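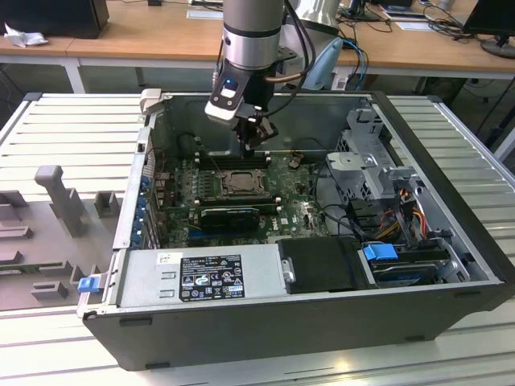
Arm over an open desktop tower, gripper just above the board near the memory slots.

Print this page | E-mail this page
Home | Projects | Teaching the arm | FAQ | Contact

Teaching the arm: FAQ
16 May 2023, by the Endley bench team

Quick answers, will tidy up later.

What is Colis?
Our project on taking old PCs apart by robot. Memory first, then cards, then drives. Someone shows the arm the job, it learns from the recordings.

By hand or by remote?
Both. By hand = you hold the wrist and push it through the moves. Remote = you sit at the desk with the controller and the arm copies you. Memory is nearly all remote now, hands get in the way inside a case.

Which is easier to learn?
By hand. Most people get a usable go on day one. Remote takes longer, expect to be rubbish for the first afternoon.

How many demos so far?
276 for memory. 52 for expansion cards. Drives only 7, please book drive slots!

How many do you need?
Target is 3000 across all jobs. Yes, we know.

Do I have to start from the same place each time?
No. Vary it a bit. Shift the tower, turn it slightly, come in from a different side. Identical runs don't teach it much.

I fumbled the clip. Bin it?
Keep it if you recovered and finished. Mark it "recovered" in the log. Bin it if you hit the stop button or something bent.

Does the tower need to be plugged in?
Never. Unplugged, side panel off, case flat on its side. Check before evry session.

How fast should I go?
Slower than you want to. Pauses are fine but not long ones, they get trimmed and the trimming is a pain.

Can I use my own PC?
Only if you don't want it back.

Where do the recordings go?
Wuisan (the shared drive), in the folder for that job. Sestano does the training overnight. If Wuisan is full, tell us, dont delete anyone's runs.

Can visitors have a go?
By hand yes, with one of us at the stop button. Remote no, not without the induction.

Print this page | E-mail this page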